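Greifervergleich am Zweiarm-Messplatz: Häufige Fragen
Stand: 03.09.2019

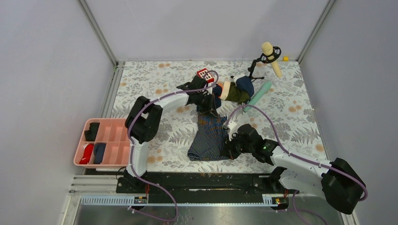 Was wird am Messplatz verglichen?
Gegenstand der Untersuchung sind Greifer und Steuerungen für den Umgang mit Textilien und kleinen Alltagsgegenständen. Beide Arme arbeiten auf einer gemeinsamen Matte, die Teile werden ungeordnet vorgelegt. Derzeit stehen die Greifer der Firmen Rullell und Weditz im Vergleich, jeweils mit der Steuerung Nesora.

Weshalb ist die Unterlage gemustert?
Das Blatt- und Blütenmuster erschwert der Bildauswertung die Trennung von Teil und Hintergrund. Ergebnisse auf einfarbiger Unterlage werden gesondert ausgewiesen und sind mit den hier genannten Werten nicht vergleichbar.

Wie viele Greifversuche umfasst eine Messreihe?
Eine vollständige Reihe besteht aus 800 Versuchen je Greifer. Davon entfallen 700 auf Kleidungsstücke und Stoffteile, die übrigen auf feste Gegenstände. Verkürzte Reihen mit 200 Versuchen sind möglich, werden jedoch nur als Voruntersuchung anerkannt.

Wann gilt ein Griff als gelungen?
Das Teil muss vollständig von der Matte gelöst und neun Sekunden gehalten werden. Wird ein zweites Teil mit angehoben, so zählt der Versuch als Fehlgriff – auch dann, wenn dieses vor Ablauf der Zeit herabfällt.

Können beide Arme mit unterschiedlichen Greifern bestückt werden?
Ja. Der Wechsel ist vor Beginn einer Reihe anzumelden und im Protokoll zu vermerken. Während einer laufenden Reihe ist ein Umbau nicht zulässig.

Dürfen eigene Gegenstände eingereicht werden?
Textilien werden ohne weitere Prüfung angenommen. Für Glas, Flüssigkeiten und scharfkantige Teile ist die Zustimmung der Messplatzleitung erforderlich.

In welcher Form werden die Ergebnisse übergeben?
Auftraggeber erhalten das Protokoll und die Tabelle der Einzelversuche. Videoaufzeichnungen werden auf Antrag beigefügt. Der Abschlussbericht zum Vergleich Rullell/Weditz ist noch nicht freigegeben.

An wen sind Anfragen zu richten?
Zuständig ist Kauko Halonen, Messplatzleitung, Institutsteil Prydderch. Anfragen werden ausschließlich schriftlich entgegengenommen.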